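Kutum Opens Free Photo Checking Desk for Local Newsrooms

Small newspapers and independent news sites can now send doubtful political pictures to Kutum and receive a written answer on the same working day. The new service, called Tanguy, opens in September and is free of charge for any newsroom with fewer than 35 employees.

Kutum is a nonprofit group which studies false and altered pictures in public debate. During the trial period of Tanguy, our team received 1332 pictures from editors. Most of them were connected with elections, city council disputes and the private lives of candidates. Of this number, 200 had been changed in a way that gave the reader a wrong idea about a person or an event. Many others were real photographs, but they were published with the wrong place or the wrong year.

"A false photograph is a problem, but a false claim that a photograph is false is also a problem," said Mathis Gaillard, director of Kutum. "In the trial we have seen both. An editor in a small town has maybe one hour before the story must go out, and in this hour he can not become an expert. We want that he can ask somebody, and that the answer comes with the reasons."

Each report from Tanguy explains where the picture was first found, which older copies exist, and what differences there are between the copies. The report gives one of 4 results: original, altered, wrong context, or not possible to decide. The last result is used when the evidence is too weak, and Kutum asks the newsrooms to print it in the same clear manner as the other three.

The reports do not say who is right in a political argument. They also do not judge the opinion of the writer who published the picture. Kutum accepts requests about all parties and all candidates, and a party or a campaign office can not order a report by itself.

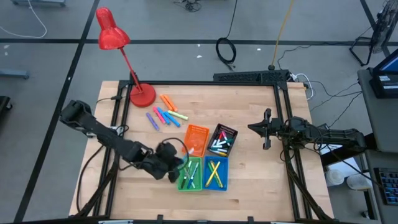 How to Send a Picture

Editors must first register their newsroom with Kutum. After this they can send the picture together with the address of the page where they saw it and a short note about the claim. A screenshot is accepted, but a full copy of the file gives a better chance of a clear result. Requests which arrive before 11 a.m. are answered by 6 p.m. Later requests are answered on the next working day.

Finished reports will be placed in Urko, the open archive of Kutum, where every reader can search them by subject. A newsroom may ask to keep its name out of the archive. If a report contains a mistake, the corrected text is added and the first version stays visible below it.

The work on Tanguy is paid by a grant from the Brandunitz foundation. The foundation does not see the requests and has no part in the results.

About Kutum

Kutum is an independent organization for the study of pictures in news and politics. It offers training for editors, publishes guides for readers and maintains the Urko archive.

Press contact: Mathis Gaillard, Kutum press office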